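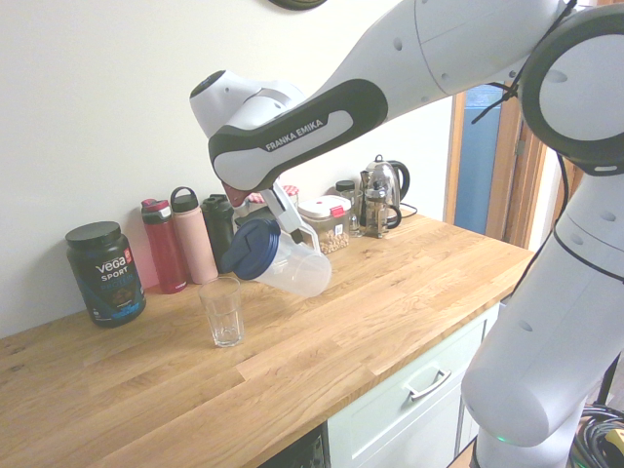 The Niselcombe is a countertop for people who use their countertop. We make it from light oak, in butcher-block style, and we have given up asking customers what they plan to do on it, as the answer is always "cook" and the reality is always storage. A kettle moves in first. A French press joins it, then the jars with the checkered lids, then a tub of protein powder and more water bottles than a household strictly needs, and before long the whole back edge is spoken for. The Niselcombe is deep enough that you can let them have it and still pour a glass of water up front.

Our tops are cut and finished in the Stilov workshop, where the oak is glued up in blocks, flattened, sanded and oiled. Two coats go on before shipping. You put on the third yourself after installation, and you will be tempted to skip it. Please don't. We can tell from the emails.

Color and grain
Oak is a tree and behaves like one. Expect some blocks paler than others, the odd small knot and a grain that does not match your neighbor's. It looks good against cream or white walls and will darken a little over the years, most noticeably everywhere except under the thing you never move.

Living with it
Wipe up spills when you see them. Use a trivet for hot pans. A ring left by a wet glass will usually come out with fine sandpaper and a dab of oil, going with the grain, in 15 minutes or less. Cutting straight on the surface is allowed - it's your counter - but the marks will show, and guests will ask.

Re-oil every few months in the first year, then whenever water stops beading. We like Zevesel Clear, sold separately. Olive oil is for salad.

Edges
Choose Square or Teixeira. The Teixeira edge has a soft round-over and is kinder to hips, foreheads of a certain height and anyone who walks through the kitchen in the dark.

What's included
Countertop, cut to your length
Mounting hardware for standard base cabinets
2 sanding pads
Care sheet, which you will put in a drawer

Not included: sink cutout (ask for a quote), base cabinets, self-control in the water bottle aisle.

Price
From $1,399. The Teixeira edge is extra.

Delivery
Tops arrive flat, wrapped and heavy. You will want 2 people to carry one indoors, preferably on good terms. Leave it flat in the room where it will be installed for a couple of days before fitting. Orders placed in January take longer, as everyone apparently makes the same resolution.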